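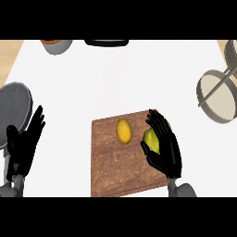 Cutting board on a white tabletop.

Home Kitchen Skills and Food Access Program
Progress Report to the Solís Fund
Reporting period ending in November

Prepared by Nayeli Cisneros, Program Manager
Reviewed by Syafiqah Pillai, Director of Community Services, Grallitz Neighborhood Center

1. Purpose of this report

This report covers the second half of the grant year. It describes the work carried out under the award, the use of funds to date, and the matters on which the Center requests the Fund's guidance. Attendance records and the itemized expense ledger have been sent separately through the Fund's online portal.

2. Work completed

The Center offered cooking classes at its main building and at the Stivatent Street annex. Each course runs for five weeks and is open to any adult living in the Center's service area. Classes cover basic knife use, safe storage of meat and dairy products, planning meals on a fixed budget, and cooking with dried beans and grains. Enrollment across both sites is limited to 20 people per course.

During the period the Center served 2511 meals in connection with classes and open kitchen evenings. This figure includes meals eaten on site and portions taken home by participants. It does not include the grocery boxes described below, which are counted separately.

The grocery box service delivered 1073 boxes to households enrolled in the program. Contents were chosen to match the recipes taught in that week's class. In the first half of the year the boxes were packed from a standard list, and participants told staff that several items went unused. Canned beets and powdered milk were mentioned most often. The standard list was withdrawn in August and replaced with a short list that changes weekly.

3. Changes from the approved plan

The approved plan called for a morning course and an evening course at each site. Morning enrollment at the annex remained low through the summer. With the Fund's written consent, the Center moved that course to 5:30 p.m. and added supervised activities for children in the adjoining room. The evening schedule has filled, and there is now a waiting list. The morning course at the main building continues without change.

The plan also called for printed recipe books. The Center has instead issued single recipe sheets in large type, which can be revised between courses at little cost. A bound collection remains in the budget and will be produced in the final quarter if the Fund wishes to keep that item.

4. Staffing

One part-time instructor left in September to take a full-time position elsewhere. The vacancy was filled in October. Ms. Pillai taught two sessions in the interim, and one session at the annex was canceled and made up the following month. All instructors hold a current food handler certificate.

5. Use of funds

Spending on ingredients was higher than planned, mainly in produce and cooking oil. Spending on travel was lower, as the delivery route was redrawn in July to follow a single loop. The Center asks that the unspent travel balance be moved to the ingredients line. No change to the total award is requested.

The ordering and inventory system, Skestix, was put into use at both sites. Staff needed more training than expected, and for the first month paper records were kept alongside it. Stock reports are now drawn from the system alone. The annual license has been paid through the end of the grant year.

6. Difficulties

Cold storage at the annex is not adequate for the present level of activity. The upright refrigerator was repaired twice during the period, and perishable goods are now brought over from the main building on the day of each class. This adds to staff hours. Two replacement quotes have been received and a third is expected.

Follow-up with former participants has also been slower than planned. Many telephone numbers given at enrollment are no longer in service. Beginning with the next course, the enrollment form will ask for a second contact.

7. Next period

The Center will open enrollment for the winter courses, complete the follow-up survey, and submit a request concerning the annex refrigerator once all quotes are in hand. A course in Spanish is planned for the main building, subject to the hiring of a bilingual instructor.

Questions about this report may be directed to Ms. Cisneros at the Center's main office.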